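Warncombe Robotics Club – How to set up the block pick task

For new members and anyone who missed the January sessions. Read it through once before you touch anything. Takes one evening if the arm is already bolted down, two if not.

What you need
The arm and gripper, charged tablet or the bench laptop, pegboard, a few blocks from the bin, strap for the cable, tape, notebook. Log sheets are in the Flandberg folder.

Step 1. Board first
Pegboard goes flat on the panel. Push on all four corners. If it rocks, fix it now, not after you've taught twenty positions. Don't flip the board over once you start – the holes do not line up the same way and every point you saved is junk.

Step 2. Cable
Strap it to the upper link, leave a loop long enough for the wrist to turn all the way both directions. Too short and it yanks. Too long and it drags blocks around. Move the arm by hand through the whole reach before powering up and watch the loop the entire time.

Step 3. Home position
Power on, wait for the light, send it home. Somebody's hand stays on the stop button. Always. Yes even for home.

Step 4. Pick your blocks
Start with two on the board, different colors, a good gap between them. More than that and beginners loose track of which one they're teaching. Put them square to the holes. Spare blocks stay off the board, off to the side.

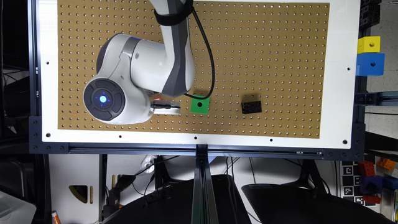

Step 5. Teach the approach
Three points per block: above, at, above again. Come in slow. Last bit of travel should be straight, no diagonal moves, or the fingers clip the edge and shove the block. Save each point with a name that means something. "p1" means nothing to the next group. "green_above" does.

Step 6. Close and lift
Close the gripper at low force. Lift a little, stop, look. Slipping? Go back down and re-teach the middle point, don't just crank the force up. The Shirima team ran theirs at full force for a whole term and wore out the finger pads.

Step 7. Run it, log it
Run at low speed till you get 3 clean picks in a row. Then bump the speed one notch. Write down every try, misses too. We had 2,677 tries in the log by end of last year and 1,971 of those were good picks, so misses are normal, keep going. Each team needs 1,000 tries logged before the Lutden meet.

If it goes wrong
Gripper lands off to one side every time – board moved. Check the corners, re-teach.
Lands off at random – something is loose, usualy a bolt on the mount.
Arm stops halfway – cable, or a joint limit. Look at the cable first.
Program won't load – wrong folder. Check Flandberg again.

Packing up
Arm home, power off, blocks back in the bin, save your points file with the team name on it. Log sheet goes in the folder even if it's only half full.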